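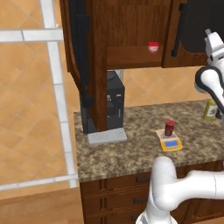 Häufige Fragen zu Ploda

Stand: Version 2.9, aktualisiert im Mai

Allgemeines

Was macht Ploda?
Ploda ist eine Planungsschicht für Manipulationsaufgaben im Haushalt. Sie nimmt eine Aufgabe entgegen, zerlegt sie in Teilschritte und prüft für jeden Schritt, ob der Arm ihn kollisionsfrei ausführen kann. Die Regelung der Gelenke übernimmt der Controller, den Sie ohnehin verwenden. Ploda liefert ihm Trajektorien mit Zeitstempeln.

Brauche ich dafür echte Hardware?
Nein. Alle mitgelieferten Aufgaben laufen in der Simulation. Die Küche mit Granitplatte, Hängeschränken und Küchenwaage ist die Standardszene und wird bei der Installation mit eingerichtet. Wer einen realen Arm anschließen will, braucht zusätzlich den Treiber aus dem Paket Beltulix.

Worin unterscheiden sich Ploda, Beltulix und Doucet?
Ploda plant, Beltulix spricht mit dem Arm, Doucet ist das Werkzeug zum Ansehen und Auswerten von Läufen. Die drei Pakete haben getrennte Versionsnummern. Eine Tabelle mit den passenden Kombinationen liegt im Hauptverzeichnis des Repositorys.

Planung

Warum dauert die Planung vor den Schränken so lange?
Eine offene Schranktür verkleinert den freien Raum über der Arbeitsplatte erheblich. Der Planer prüft jedes Armsegment gegen das Türblatt und den Griff, und viele Stichproben werden verworfen. Meist hilft es, die Tür als eigenen Kollisionskörper mit vereinfachter Geometrie anzulegen. Der Griff sollte dabei erhalten bleiben, sonst entstehen Pfade, die in der Simulation gültig sind und am realen Schrank hängen bleiben.

Der Planer meldet »kein Pfad gefunden«, obwohl das Ziel erreichbar ist. Was tun?
Prüfen Sie zuerst die Startpose. Liegt ein Segment schon beim Start innerhalb des Sicherheitsabstands zur Arbeitsplatte, bricht die Suche sofort ab. Im Protokoll steht dann »start_in_margin«. Falls das nicht zutrifft, erhöhen Sie das Zeitlimit. Der Standardwert von 2 Sekunden ist für freie Flächen gedacht und für Aufgaben in Schränken oft zu knapp.

Wie stelle ich ein Gefäß auf die Waage, ohne dass es kippt?
Die Plattform der Waage ist als eigene Ablagefläche definiert, getrennt vom Gehäuse. Geben Sie als Ziel diese Fläche an und setzen Sie »release_height« auf null. Der Greifer öffnet dann erst nach gemeldetem Kontakt. Bei der zylindrischen Dose aus der Standardszene muss außerdem der Deckel zum Kollisionskörper gehören – er ist etwas breiter als der Körper.

Wahrnehmung

Wie erkennt das System schmale, dunkle Gegenstände auf Holz?
Über Farbe und Tiefe zusammen. Bei flachen Gegenständen ist der Höhenunterschied zur Tischplatte klein, deshalb stützt sich die Segmentierung vor allem auf den Kontrast im Farbbild. Schatten entlang der Kante werden gelegentlich dem Objekt zugeschlagen, und die geschätzte Breite fällt dann zu groß aus. Mit »shadow_filter« lässt sich das dämpfen.

Was bedeutet der Konfidenzwert in Doucet?
Er gibt an, wie sicher sich die Segmentierung ist, dass alle Bildpunkte einer Maske zum selben Objekt gehören. Über die Objektklasse sagt er nichts. Ab 95 Prozent wird die Maske ohne Rückfrage an den Griffplaner weitergereicht. Der Schwellenwert steht in der Projektdatei.

Warum erscheint der Greifer in der Ansicht der Handkamera?
Die Kamera sitzt am Handgelenk und sieht deshalb immer einen Teil des Gehäuses und die beiden Finger. Dieser Bereich wird für die Objekterkennung maskiert. Nach einem Wechsel der Finger muss die Maske neu erzeugt werden, der Befehl dazu lautet »doucet mask --rebuild«.
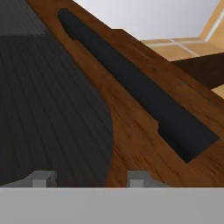 Wie wird der Griffpunkt bei länglichen Objekten gewählt?
Der Griffplaner bestimmt die Längsachse der Maske und sucht quer dazu nach Stellen mit gleichbleibender Breite. Absätze und Verdickungen, wie sie der schwarze Gegenstand auf dem Holztisch gegen sein unteres Ende hin hat, werden gemieden. Bleiben mehrere Kandidaten übrig, gewinnt der mit dem größten Abstand zu benachbarten Objekten.

Betrieb und Lizenz

Meine Läufe sind nicht reproduzierbar. Woran liegt das?
In der Regel fehlt der Startwert für den Zufallsgenerator. Er muss für Planer und Simulation getrennt gesetzt werden. Auf unserem Testrechner in Peltstead laufen jeden Freitag alle Standardaufgaben mit festen Startwerten durch, die Protokolle sind öffentlich einsehbar.

Wie viel Speicherplatz brauchen die Aufzeichnungen?
Ein Lauf mit allen Kameras und Tiefenbildern belegt über 9 Gigabyte. Ohne Tiefenbilder ist es deutlich weniger. Doucet kann alte Läufe auf die Gelenkdaten kürzen – das lässt sich nicht rückgängig machen.

Darf ich die Küchenszene in eigenen Projekten verwenden?
Ja, unter derselben Lizenz wie der Quelltext. Geänderte Fassungen müssen einen anderen Namen tragen.

Wo melde ich Fehler?
Im Ticketsystem des jeweiligen Pakets. Bitte hängen Sie die Projektdatei und das vollständige Protokoll an.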